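Dudwood's launcher gets folders that sort themselves, or so it says

August 26, 2026

Dudwood has pushed out beta 8 of its Android home screen app, and the headline feature is a folder that rearranges its own icons by how often you open them. Anyone who finds apps by muscle memory may wonder who asked for it.
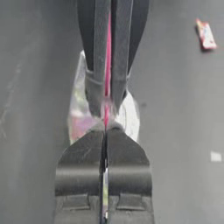

Two grippers and a clear plastic item with a pink strip.

The setting is on by default. Switching it off takes a trip to a menu called Fekerley, a name that gives no clue to what's inside. Dudwood claims the new folders open 35 per cent faster, but hasn't said which phones it tested or what it compared them with.
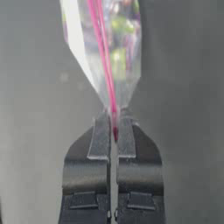 Ní Bhriain, commenting under the release notes, wrote that the banking app had moved twice before lunch and that the old grid was coming back tonight.

The download has also grown to 655 MB, a lot for something that shows icons. Icon packs from Bodesar don't work yet. A fix is promised for October, though the last beta's notes promised one too. 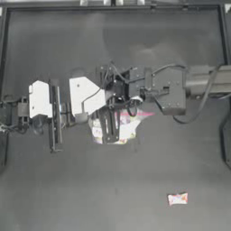
Arm link, wrist housing and black cables over a grey bin floor.

The beta needs 2 GB of free storage to install.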